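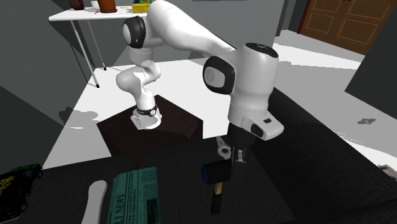
Debashish Patwary wrote under my last post that I am too kind to the machines. In his opinion a robot which can do one chore in one room, after one week of preparation, cannot do the chore. It can do the week of preparation. He asked me to say yes or no: can a robot tidy a living room today, or can it not?

I have thought about his comment since Sunday and I still do not want to answer with one word, so he will have to read a long post.

First, what do we mean by tidy? In my apartment the work is mostly picking up. There is a newspaper which must go on the pile, there is a hammer which I used for the picture hook and did not bring back, there are boxes, there is a cup. I do all of this while I talk on the phone. I could not tell you afterwards which hand I used for the hammer. This is the kind of work where the machines are still weak, and it is also the kind of work which people expect them to do first, because it looks so easy.

Take the hammer. A simulated arm can hold one in its fingers with the handle pointing straight down, and many people will see this and say, good, it is solved. But hold a real hammer yourself between two fingers, close to the head, and turn your wrist. You feel immediately that the weight wants to go somewhere. A person corrects this without thinking. The arm must know it from its motors, or from a sensor in the fingers, or it must have tried so many times in simulation that it has learned some habit which works. And after this it still has to put the hammer down, and for me the putting down is the more difficult half. Where? On which side? On the sofa it will sink a little. On a shelf the handle may stick out and somebody will catch it with a sleeve.

A newspaper is worse. I have looked for a long time at what different groups do with paper, and I find very little that I would let into my home. A folded newspaper on a flat surface gives the fingers almost nothing to take hold of. I push it with my palm until it comes over the side of the table and then I grip it there. It is a small trick, and I think I learned it before I could read. Some robots can do it now. But if the paper lies open, or if it is two papers and one is inside the other, I have not seen a robot which does it well.

Nilmini Kumarasinghe answered Debashish in the same thread, and I want to repeat her point, as not everybody reads the comments. She works with Rusberg machines in a packing hall, and she says that the comparison with the home is unfair from the beginning. In her hall the robot has one station, the boxes come always from the same side, and the light is the same at six in the morning and at six in the evening. When something new arrives, a person stands there and takes it away. Her robot moved 853 boxes in its best shift. She wrote that if I put the same robot in my kitchen it would move three things and break the fourth. I laughed, but I believe her.

So on the shop floor my answer to Debashish is yes, for a part of the work. It can lift, stack, feed a machine, carry from A to B. For the work around it, I would say mostly no. Who picks up the strap that fell on the floor? Who sees that one carton has a soft corner and should go at the top? In the hall of Nilmini these are people, and she does not expect this to change before her daughter finishes school.

For the home I would say no, with a few exceptions which everybody already knows. The floor can be vacuumed, if the floor is free. The grass can be cut, if it has a simple shape. The dishes were solved long ago by a box with hot water in it, and I often think about this. The dishwasher does not wash a plate as I do, it does not have hands. Maybe the tidy living room will also come in some form that has no arm in it. My brother says the form is called "own fewer things", but he has no children.

I must also write something about simulation, as Dinesh Roy asked for it in an e-mail. He wanted to know why anybody should care if a robot can pick up a hammer in a computer. I think one should care, but carefully. In simulation you can put the sofa on the left side and then on the right side, change the box for another box, let the arm fail 2,000 times in one night, and in the morning no furniture is damaged. No family would permit this in a real room. What you do not get is the dust, or the newspaper that has become a little damp from the window, or the cat. The friction of a real sofa cover is difficult to write in numbers. I have read several reports where the result was very good in the simulated room and then fell by half in the real one, and the authors were brave to print it.

There is also the question of price, and here I am less patient. Last year I was at a demonstration of a home assistant by a company named Ploreten. It put away the groceries, quite slowly, and I liked it. Then I asked how many homes have one, and the man answered with the number of people on the waiting list. I asked again. He gave me a bag with a pen in it.

My own test is very simple and I offer it to every company that writes to me. I will leave my living room as it is on a normal evening, I will not move anything for the robot, and I will go out for bread. The shop is 202 steps from my door, and usually there is a line. When I come back, the hammer should be in the drawer, the newspaper on the pile, and the cup in the kitchen in one piece. I do not ask for more. Until now two companies have answered. One wanted first a plan of the room and a list of all objects. The other wanted to know if the sofa could be removed – I said no.

Debashish, if you want your one word, it is "no". But I would have said the same word about the packing hall when I began this blog, so please do not keep it for too long.

Next time I will write about laundry, which Shewit Kahsay has asked me for three times now. I need first to find somebody who will let me watch a machine fold a fitted sheet. If you know such a person, my address is on the contact page.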